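首页 > 专题 > 仓储与物料 > 容器

蓝色周转箱：被低估的标准件

2021-07-26　文/Ngân Bùi

在Buruvton的分拣仓库，周转箱按固定资产登记，台账上共有1,324只。仓库由Zilley公司运营，箱体统一为蓝色塑料敞口箱，供应商为Vương。三年前更换箱型时，内部争论的焦点是箱壁的形状，单价反而很快谈妥。
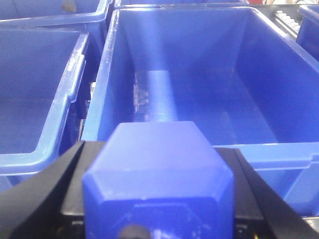
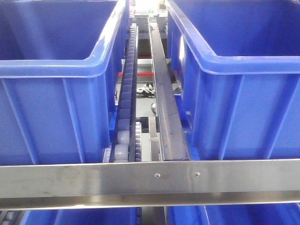 箱体均为蓝色塑料，敞口，沿口加厚。

锥度与加强筋

箱壁自沿口向箱底内收，空箱可以套叠，回程时占用的体积随之下降。代价是箱底面积小于开口面积，装载方正的纸盒时，四周会留出楔形空隙。Zilley的做法是把软包装件与盒装件混放，由软包装件填充边缘。

外壁的竖向加强筋从沿口一直延伸到底部附近，作用是限制满载时侧壁外鼓。外鼓量过大，相邻两箱并排时会相互挤压，取箱阻力明显增加。仓库规定单箱净载不超过20公斤，超出部分另行分箱。

沿口是受力最集中的部位。搬运、堆放和拖拽的载荷大多由此传入箱体，转角处尤甚。仓库7月的报废记录中，多数箱子的裂纹起始于沿口转角，箱底磨穿的只有9只。

辊道与间距

箱体之间的通道内装有深蓝色辊子组成的辊道，旁边并行一条不锈钢槽形导轨。辊子排列紧密，小件底面能同时压住多根辊子，不易下陷或偏转。仓库要求过道侧的箱沿与导轨保持平行，每班开工前用直尺校核一次。

清洁与更换

内壁光滑，日常以湿布擦拭即可，标签残胶用塑料刮板处理，禁用钢丝刷。划痕一旦形成便容易积灰，在深色箱壁上格外明显。每次清洗后，箱子倒扣沥干，再放回原位。

仓库每年更换超过400只。旧箱由Musden回收点接收，按有无裂纹分成两批：完好的转作备件存放，开裂的送去破碎。下一轮采购定于年底，箱型不变，沿口转角的壁厚要求将单独写入技术协议。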